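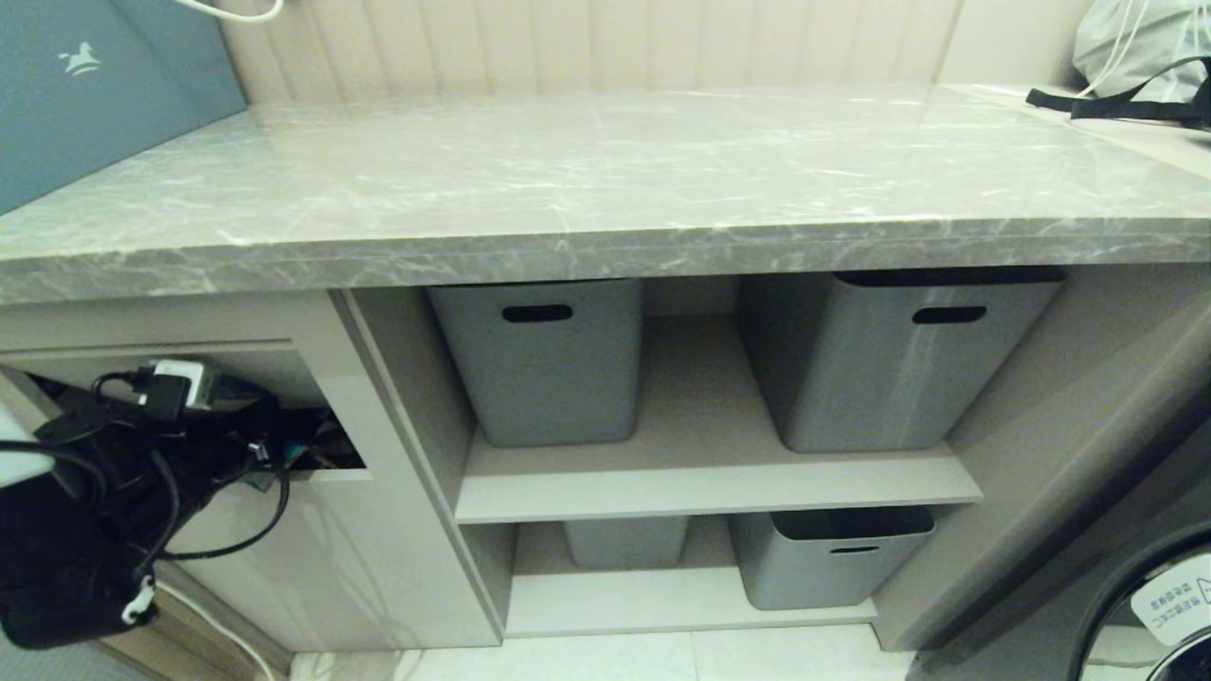
Kultex Stone Sealer

I started mixing this stuff for my own kitchen in Liltstead, and for a long time that was the only place you'd find it. Then my sister wanted a bottle, then her neighbor did, and now it has its own label and a shelf in the shop (I still fill every bottle myself!).

It's a water-based sealer for marble, limestone and other thirsty stone. It soaks in and leaves the color alone - no shine, no sticky film. What it gives you is time. Red wine, coffee and oil will sit on top long enough for you to grab a cloth. It won't stop lemon juice or vinegar from etching marble, and I'd be wary of any sealer that says it will.

How I use it: clean the stone, let it dry overnight, then wipe on a thin coat with a lint-free rag. Give it 5 minutes and buff off whatever is left. Most counters want two coats, with two hours between them. Don't let it dry on the surface or you'll get a haze, and that's a pain to scrub off - ask me how I know.

One bottle covers 80 square feet. Hendrik Dewulf over at Smits did his whole bathroom floor with one and had enough left for the windowsills.

Not for laminate, wood or polished quartz.

Pick it up at the Keltircombe shop or order by email. Orders slow down a bit in December, so get yours in early if you have family coming.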